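The Denberg fraud case finally got a hearing date, and I've had enough emails asking about it that I'm writing down what I know. I was one of the 238 people who put money into the Lustow savings plan, so I'm not neutral.

Percy Usuga ran the plan out of an office on Bisten Street. He was arrested in October on 27 counts of theft and 2 of money laundering. He has pleaded not guilty to all of them. The court let him out on bail, and he had to hand over his passport.
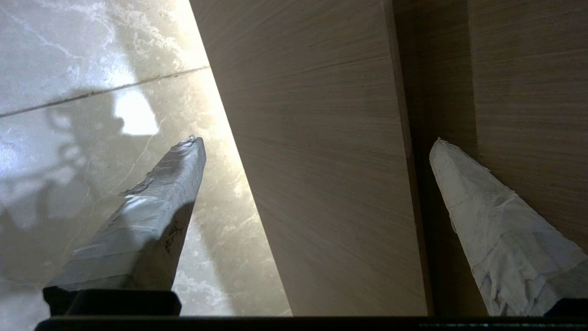

**Do I need a lawyer to get my money back?**

Most of us don't at this stage. The criminal case is run by the prosecutor, and if there is a conviction the judge can order repayment. What you do need is a claim form on file with the clerk, with copies of your deposit slips. I sent mine by certified mail and got a stamped copy back nine days later.

So far 199 claims have been filed. The rest of the group either moved away or gave up, and a few still think the plan will pay out. If you know someone who was in it, please pass this along.

The money itself is harder. According to the charging papers, most of it went from Lustow to a second company called Weerasinghe Holdings, and from there into two houses and a boat. The houses are frozen. The boat was sold before the arrest, and the papers don't say where that money went.
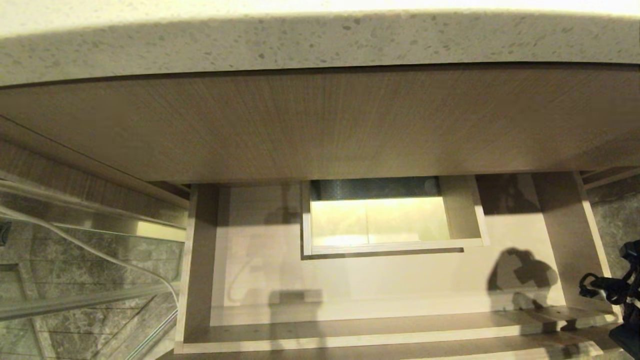
The bank records are the part I'd watch at the hearing. Usuga's lawyer wants them thrown out, arguing that the search warrant covered only the Bisten Street office and the records came from a storage unit. If the judge agrees, several of the theft counts could go, and both laundering counts probably would too.

I plan to be there and will post my notes the same evening. Comments are open, but please leave his family out of it.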